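Dry January, Week Three: A Diary
Jan 17, 2023
By Shona Lowther

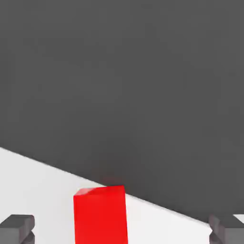
Red block on a white tabletop.

I gave up beer on the 2nd and I can't say I feel any different. My skin is the same. I sleep the same, badly, with the radiator clanking. The magazines promised me a glow by now.

Went by Wasten after work because Maxence wanted me to try the alcohol-free hazy from Liltetti. The can says "all the hops, none of the haze in your head," and I'd like to meet whoever got paid for that. It smelled great, I'll give them that much. Grapefruit, a bit of pine. Then you drink it and there's a hole in the middle where the beer should be. Sweet up front, a wet cereal taste after, gone. Four dollars more for a four-pack than their regular pale, and Maxence couldn't tell me why. He said something about the equipment. Maybe so.

He also poured me a little of the Seneo lager, which they dealcoholize some other way, and that one was better. Thin, but crisp, and bitter enough that I wanted a second sip. I bought 2 cans and drank one over the sink while the pasta boiled. Would I buy it in March? I doubt it.

What bugs me is the talk around all this. Everybody at the bar had a speech about "mindful drinking," and half of them were holding a 12 percent stout. The chalkboard had a new hop on it, too, supposed to taste like white peach and coconut. Last November it was a different hop that was supposed to taste like lychee. I tasted hops both times.

Two weeks to go. There's a bottle of the Mwaipopo brown ale in the back of the fridge and I've turned the label to the wall. I may move it to the garage tomorrow.

Comments

hopless_in_ohio: Try the Seneo really cold. Warm, it's soda water with regrets.

Maxence Poulain: I did tell you why it costs more. You were eating pretzels.

Grainbill2943: Never seen the glow either. Fourth year doing this.

Recent entries
Dry January, Week Two
Is Fresh Hop Season Worth the Drive?
What I Poured Down the Sink in November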